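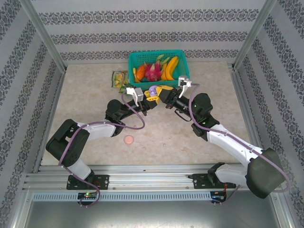 The Eltano Road Crossing: A Student Report on How One Town Was Asked About Its Traffic

October 2024

Introduction

When our class was told to pick a local decision and follow it all the way through, most of us thought first of the new swimming pool, and I will admit that I did too. But my bus goes along Eltano Road every morning, and every morning I sit and look at the same orange notice tied to the same lamp post, telling me that the junction with Altell Street is going to be changed. After a while I began to wonder who had decided that, and whether anybody on the bus had been asked. That is how this project started, and I am very glad it did, even though it took a good deal longer than I had planned!

The plan itself is simple enough to describe. The town wants to close the right turn out of Altell Street, put in a signal crossing near the Dvorak bakery, and move the bus stop a little way down the hill. People who live on the hill mostly like the crossing. People who run shops at the bottom mostly don't like losing the turn. Nearly everyone I spoke to had something to say about the bus stop, and a lot of it was quite heated.

What I wanted to find out

My main question was how the town collected opinions before the plan was approved, and how much those opinions changed it. I also wanted to know if people felt they had been given a fair chance to speak, and I was careful to keep those two things apart in my notes. A person can be listened to and still feel ignored, and I met a few who fit that description very well.

How I did it

I read the public summary that the town put out in January, along with the minutes of the 2 public meetings. The summary says that 1321 comments came in, by post, online, and on cards left at the library. I could not read them all, of course, but the library keeps a binder with a selection, and the staff there were very kind and let me sit with it for several afternoons.

After that I talked with 14 people who live or work near the junction. I had a list of six questions, and I asked them in the same order each time, although the conversations wandered (one of them got onto the history of the old tram line and stayed there for most of an hour, and I didn't have the heart to stop it). I wrote the answers down by hand and typed them up the same evening while they were still fresh.

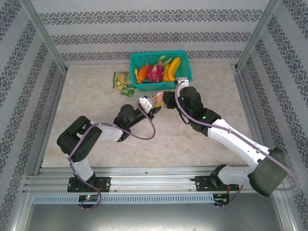

Figure 2. Two robotic arms with their grippers close together over the tabletop.

What I found

The first thing that surprised me was how many people had never seen the summary at all. They knew about the plan from the notice on the lamp post, or from a neighbor, or from the Daromura community page, where the story had been shared along with a map that turned out to be an older version. That map still showed the bus stop outside the pharmacy. Several of the angriest people I talked to were angry about that map, and when I showed them the current drawing they calmed down a little, though they did ask me, quite reasonably, why they were hearing it from a student.

The second thing was the timing of the meetings. Both were held in the early evening, which is when the shops on Altell Street are cashing up and when parents are getting dinner on the table. One shop owner told me she had closed early to go, had waited her turn, and had been given so little time to speak that she left out half of what she had written on her card. Another person went to both meetings and thought they were run very politely and well. I believe both of them.

As for changes, I could find two that seem to have come from the comments. The crossing was moved closer to the bakery after people pointed out the blind bend, and a loading space was added for the shops. The right turn stayed closed, even though the binder has more cards about that than about anything else.

Problems with my project

My group of people was small, and I mostly found them by walking up and down the road after school, so I missed anyone who works far away. I also asked more people from the hill than from the bottom, partly because the hill is where I live. If I were doing it again I would start at the shops. I asked the town's roads office for the full set of comments and got a friendly reply saying that my request had been passed along, but nothing further had arrived by the time I had to hand this in.

Suggestions

I would like the town to take old maps down or mark them clearly when a plan changes, and to hold one meeting on a weekend morning. It would also help to put the summary on the buses, where people have time to read it. The notice on the lamp post is still there, by the way, and the bottom corner has come loose.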